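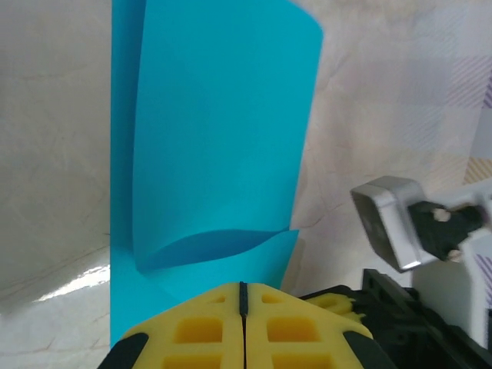 Wodside: paper handling with two arms
Notes for the workshop talk, 6/20/18

Slide 1. Intro
Say what it is: two small arms on a shared bench at Wultesitz, built to fold a sheet of paper. Started in November. Skip the funding question unless asked.

Slide 2. Why paper
Stiff along a crease, floppy everywhere else. Shape changes every time it is touched. A block stays where you put it – a sheet springs back by an amount that depends on humidity and grain direction. Pause for the grain demo. Pass two strips around, one cut each way.

Slide 3. Fingers
Yellow, molded, square pockets in a grid on the face. Pockets let the finger give a little when it closes. Black rubbery pads at the outer lower corners. First set was solid and marked the paper. Mention Purves for the mold drawings.

Slide 4. Wrist camera
Looks along the fingers. Good view of the lifted edge of the sheet, poor view of anything behind it. When the paper bows out it hides most of the work area. Bright cyan stock against a pale cloth gives a clean color threshold. White stock did not.

Slide 5. Control
Approach slow, close, wait 12 frames, lift. Second arm holds back until the first reports contact. Do not read out the gains. They are on the handout.

Slide 6. Results
322 attempts logged. Most common failure is picking up two layers at the fold. Next is the far corner slipping during the lift. Show the log plot, leave it up for about 17 seconds.

Slide 7. Parts
Servos and brackets from Carkimport. Check the screws at each joint before a long session – they back out.

Slide 8. Open items
Force sensing in the fingertip. Thinner stock. Cable routing on the second arm.

Questions. Handouts are by the door.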